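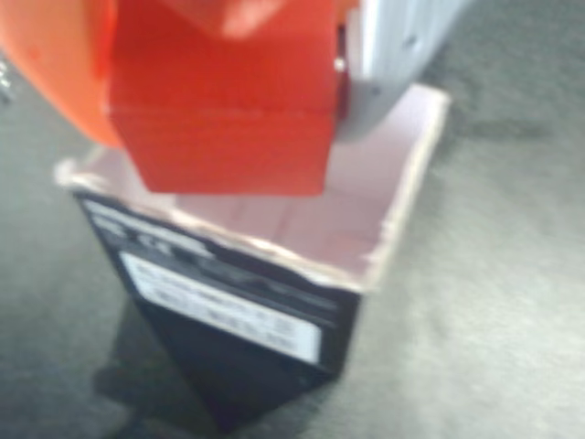
I keep boxes. I don't mean moving boxes, which a sensible adult might keep. I mean the small ones, the kind a pair of earbuds or a doorknob comes in, with a lid that fits so well it seems rude to put it out with the recycling.

Last February I promised to deal with the shelf in the hall closet. It is now 8 October 2025 and the shelf has become two shelves. A nicer person would call this a collection. I once read that you should keep a box for as long as the warranty lasts, and I have been faithful to that rule in the sense that I have never once looked up a warranty.

So I set myself a rule of my own. Twenty boxes stay, and everything that stays has to hold something. An empty box doesn't get to live here on its looks. I started with the black ones because they show dust, then went on to the white ones, which are harder, being so clean inside that putting anything in them feels like a mistake. Small things go in small boxes: dice, spare keys, the red blocks from a game whose board left us years ago.
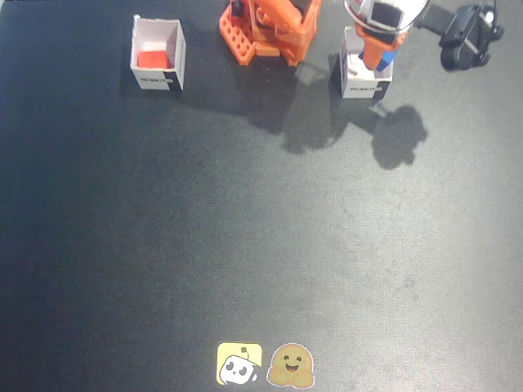 Tianyou Jia wrote in to say that a box with one thing in it is just an empty box with an alibi, and that I should tip everything into a single drawer and be done. I have seen that kind of drawer. It had soup packets in it, and a hinge.

No, the boxes are staying, within limits. Torn rims are out, however much I liked the thing that came in them. Anything from Grollness is out too, as their lids never close again after the first time — I have tried tape. 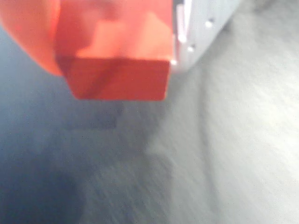

Which leaves the question of labels. I bought a pack of 81, an odd number I can't explain, and have used four. Three of them say "misc."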